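Galería: tarde de puertas abiertas en Nyanda

Llevaba desde mayo queriendo ir y siempre se me cruzaba algo (el trabajo, un resfriado, el coche, otra vez el coche). Así que cuando vi que en Nyanda abrían el laboratorio el 27/12/23, un miércoles y en plenas fiestas, me apunté sin pensarlo mucho. Media familia se quedó en casa con los restos del turrón y yo me planté allí con bufanda y muchísima curiosidad.

Para quien no lo conozca: Nyanda es un taller de robótica bastante pequeño que está en Kistville, en la calle que baja hacia la estación, encima de una tienda de lámparas. No esperéis una nave con brazos naranjas soldando coches. Es una oficina con mesas blancas, pantallas, cables por todas partes y unos brazos robóticos que están aprendiendo a manejar cosas de las que tenemos todos en la cocina. A mí eso me gusta más que los coches, qué queréis que os diga.

Nos dividieron en grupos de 13 y nos fueron pasando por las mesas. En la primera había una charla cortita sobre el programa con el que registran los movimientos, que se llama Nendon y que por lo visto han escrito ellos mismos. Confieso que de esa parte me quedé con la mitad, porque detrás de mí ya se oían los motores y no podía dejar de girarme. En la segunda dejaban mover una pinza suelta con la mano, y ahí se formó una cola de niños (y de padres que fingían acompañar a los niños, yo entre ellos sin niño ninguno).

La tercera era la buena: la mesa de los vasos y las latas. Os dejo cuatro imágenes de la cámara pequeña que va montada junto a la pinza, que es como ver la mesa desde la muñeca del robot.
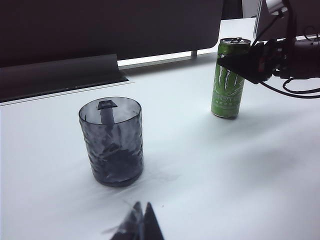
El vaso gris ahumado y la lata verde de Monster, con la pinza asomando muy cerquita de la cámara.

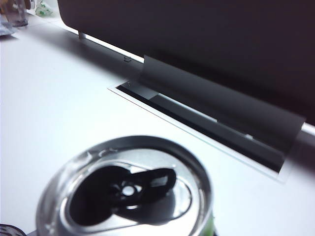
La lata ya abierta, vista casi desde arriba. ¡Qué distinta es una lata cuando la miras desde ahí!
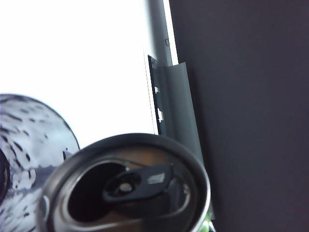
Todavía más cerca: el agujero, la anilla y, a la izquierda, un vaso transparente lleno de gotitas.
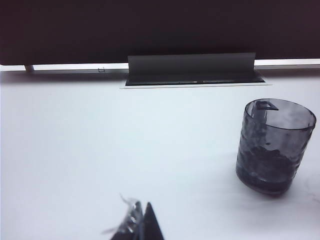

Los dos dedos de la pinza abajo, el izquierdo con plástico transparente arrugado, y el vaso ahumado a la derecha.

Alina Ardeleanu me escribió al día siguiente que ella también había estado, en el grupo de después del mío, y que lo que más le había sorprendido era la lentitud: que iba pensando en los vídeos que circulan por ahí, todos acelerados, y que al tenerlo delante le entraban ganas de empujar el brazo para que se decidiera de una vez. También decía que a los diez minutos se le había pasado la impaciencia y que acabó aguantando la respiración cada vez que los dedos se cerraban, y que le habría gustado poder preguntar más sobre cuánto tardan en enseñarle una tarea nueva.

Pues en mi grupo sí se preguntó eso, Alina, así que te lo cuento aquí y de paso lo lee todo el mundo. Nos dijeron que depende muchísimo de la tarea. Para los ejercicios de mesa llevan grabados 1116 intentos desde que empezaron, y de esos han dado por buenos 489. El resto no se tira, se guarda aparte, porque un intento fallido también les sirve para ver dónde se atasca la cosa. Un señor de la primera fila dijo que entonces el robot suspendía más que su nieto y nos reímos todos, incluido el chico que llevaba la demostración, que debía de haber oído la broma ya varias veces esa tarde.

Otra cosa que se preguntó: por qué vasos y latas. La respuesta me pareció muy razonable. Un cubo de madera se agarra siempre igual, pero un vaso deja pasar la luz y una lata brilla por arriba, y a las cámaras esas superficies les dan mucha guerra. Encima hay que acertar con la fuerza. Una lata llena aguanta un apretón y una vacía se abolla enseguida (esto lo sabemos todos los que hemos recogido después de una fiesta).

Yo pregunté si el robot «sabe» que eso es una lata. Me explicaron que lo que tiene delante es imagen, y que con muchas repeticiones aprende qué movimiento toca según lo que ve. Pregunté lo mismo de otra manera y me contestaron lo mismo con más paciencia. Tendré que leer un poco antes de la próxima.

Después hubo café en el pasillo, galletas de jengibre y una pantalla con grabaciones de otra visita que hicieron en Druvevholm, donde tienen unos compañeros que trabajan con ropa doblada. Eso sí que me dejó loca: ¡toallas! Yo no consigo que me queden rectas las esquinas de una sábana bajera y allí hay una máquina practicando con toallas. Si alguna vez abren al público en Druvevholm, que alguien me avise, porque voy aunque sea en autobús.

Cosas prácticas, por si os animáis a la siguiente:

La entrada es gratis, pero hay que reservar por correo y las plazas vuelan. Yo cogí la última de las cinco de la tarde.

Se aparca fatal. Mejor en tren y bajar andando.

Hay escaleras para subir al laboratorio y un ascensor por el patio de atrás, que no está señalizado. Preguntad en la tienda de lámparas, son encantadores.

La visita dura una hora y pico, aunque si os quedáis charlando en el café nadie os echa.

Si vais con niños, pedid que os pongan en los primeros grupos, que hay menos cola para la pinza de mano.

Me dejaron caer que igual repiten en primavera con alguna mesa nueva, sin fecha todavía. En cuanto sepa algo lo pongo por aquí. Y si alguno de vosotros estuvo ese día y tiene grabada la charla de Nendon, mandádmela, por favor, que me quedé a medias y tengo ganas de entenderla entera.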